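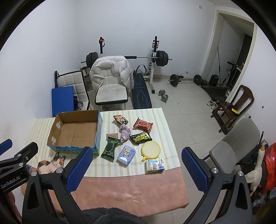

헬게 스트란드는 풀이 너무 되다고 한다. 어제 넘긴 견본 책등을 손톱으로 눌러 보더니, 이 정도면 겨울에 난방 켜자마자 갈라질 거라고, 밀가루풀을 절반쯤 더 묽게 풀어서 두 번 바르는 게 낫지 않겠느냐고 했다. 나는 한 번에 두껍게 바르는 쪽으로 손이 굳어 있어서 처음엔 좀 서운했는데, 집에 가서 생각해 보니 맞는 말 같다. 그래서 오늘은 아침부터 풀 이야기로 시작한다.

10월 작업 일지. 제본실, 오전 9시 조금 지나서.

밀가루풀을 새로 쑤었다. 물을 먼저 미지근하게 데우고 가루를 조금씩 넣으면서 계속 저었는데, 역시 처음 오 분이 제일 지루하고 제일 중요하다. 잠깐 창밖을 봤더니 바닥에 덩어리가 생겨서 체에 두 번 내렸다. 식힌 다음 반은 원래 되기 그대로 두고 반은 헬게 말대로 물을 더 넣어 풀었다. 병에 각각 '된 것', '묽은 것'이라고 써서 냉장고 아래 칸에 넣어 두었으니 다른 분들도 쓰셔도 된다. 다만 묽은 쪽은 오래 못 가니까 이번 주 안에 다 쓰는 걸로 하자. 냄새가 조금이라도 시큼하면 아까워하지 말고 버릴 것.

지금 붙들고 있는 책은 골타우에서 맡긴 요리 공책 묶음이다. 손으로 쓴 공책 여러 권을 한 권으로 합쳐 달라는 부탁인데, 다 합치면 300쪽이 조금 넘는다. 종이 두께가 권마다 달라서 접장을 맞추는 게 생각보다 까다롭다. 앞쪽 공책은 얇고 바삭한 종이고 뒤쪽은 도톰해서, 그냥 쌓아 놓으면 뒤로 갈수록 배가 부른 모양이 된다. 어제는 이걸 눌러서 해결해 보려고 밤새 프레스에 물려 두었는데, 아침에 꺼내니 조금 나아지긴 했지만 여전히 뒤가 두껍다. 결국 책등 쪽에 얇은 한지 띠를 끼워서 앞쪽 높이를 올려 주기로 했다. 띠는 모두 17장 잘랐다. 폭이 들쭉날쭉해서 두 장은 다시 잘라야 했고, 칼날을 진작 갈았어야 했다는 생각을 또 했다. 매번 하는 생각이다.

실은 보그단 마실을 썼다. 밀랍을 먹인 18번 굵기도 있지만 이 종이에는 너무 굵어서 구멍이 찢어질 것 같았다. 꿰매는 방식은 사슬뜨기로 할까 하다가, 부엌에서 펼쳐 놓고 볼 책이라는 말이 자꾸 마음에 걸려서 끈을 대고 꿰매는 쪽으로 바꾸었다. 시간이 더 들지만 평평하게 펴지는 게 우선이지 싶다. 오전 내내 꿰매서 절반을 넘겼고, 점심 먹고 나머지를 마저 했다. 중간에 실이 한 번 끊어져서 매듭을 안쪽으로 숨겼다. 나중에 누가 이 책을 뜯어볼 일이 있으면 가운데쯤에서 그 매듭을 보게 될 텐데, 그건 제가 한 것이 맞습니다.

오후에는 풀 비교. 자투리 종이와 버리는 책등 천으로 견본을 두 개 만들었다. 하나는 된 풀을 한 번, 하나는 묽은 풀을 두 번. 묽은 쪽은 첫 겹을 바르고 90분을 두었다가 둘째 겹을 올렸다. 기다리는 동안 치니에레 위케가 차를 끓여 와서 같이 마시며 예전에 망친 책들 이야기를 한참 했다. 듣다 보니 내 실수는 그래도 귀여운 편이었다. 물론 위로하려고 부풀려 주신 것일 수도 있다.

저녁 무렵 두 견본을 구부려 보았다. 된 풀 쪽은 빳빳하고 든든한데 접히는 자리에 하얗게 줄이 간다. 묽은 풀 쪽은 훨씬 나긋나긋하고 줄이 없다. 다만 아직 속까지 말랐는지 자신이 없어서, 결론은 내일 다시 만져 보고 적겠다. 헬게가 옳았다고 쓰게 될 것 같은 예감이 들지만, 하루는 더 버텨 볼 생각이다.

표지 천은 아직 못 정했다. 손님은 짙은 초록이 좋다고 했는데 우리 선반에 있는 초록은 너무 밝고, 마브몬트에서 받은 견본첩에는 마음에 드는 초록이 하나 있지만 결이 성겨서 풀이 배어 나올까 걱정이다. 뒤에 얇은 종이를 배접하면 괜찮을 것도 같다. 혹시 이 천을 써 본 분이 있으면 이 아래에 한 줄만 남겨 주세요. 자라 프라이어가 작년에 비슷한 걸로 사진첩을 만들었던 기억이 나는데, 내 기억이 틀렸을 수도 있다.

내일 할 일. 견본 다시 구부려 보기, 책등에 첫 겹 바르기, 칼날 갈기. 머리띠 실은 붉은색과 흰색을 꼬아서 조금만 떠 보고 손님께 먼저 보여 드릴 것. 프레스 왼쪽 나사가 또 뻑뻑하니 쓰실 분은 억지로 돌리지 말고 기름부터 한 방울 쳐 주세요. 기름병은 싱크대 옆 서랍에 있습니다.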